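Chapter 5
Getting People Out of Bed

I was a second-year resident at the Lastdale hospital when I met Hubert Czarnecka, a retired bus driver with a brand-new hip and no plans whatsoever to stand on it. I'd read all the right pages the night before (I really had!) and I still walked in and asked him, "Do you feel like getting up?" Of course he said no. Who wouldn't? 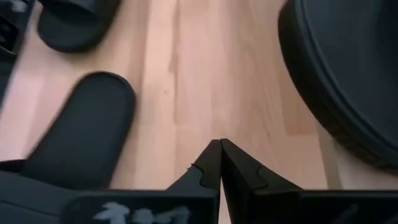 Lena Szewczyk, the physical therapist on our ward, took me out to the hallway and told me to quit asking and start arranging. So we went back in at 4 in the afternoon, after his pain medicine, with a chair already placed beside the bed. He sat up, grumbled, swung his legs over and stood for as long as it took to call me a name I won't print.

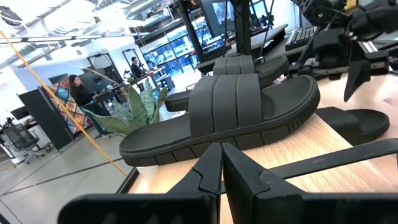 I've thought about that afternoon a lot, and it's the reason this chapter comes before the one on wound care. Muscle goes fast when you lie still. Lungs get lazy too, and blood pools in the calves. We'll look at each of those, then work through the Trunier ward records, which cover 467 patients, over 400 of them surgical. Keep a pencil handy for the blood pressure tables, because you'll be filling in the last column yourself.

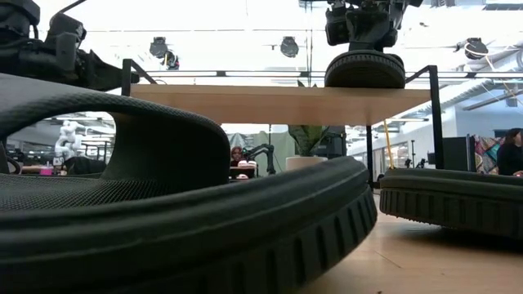 Figure 5.1 Ridged side walls and a mesh-textured top, on a wooden floor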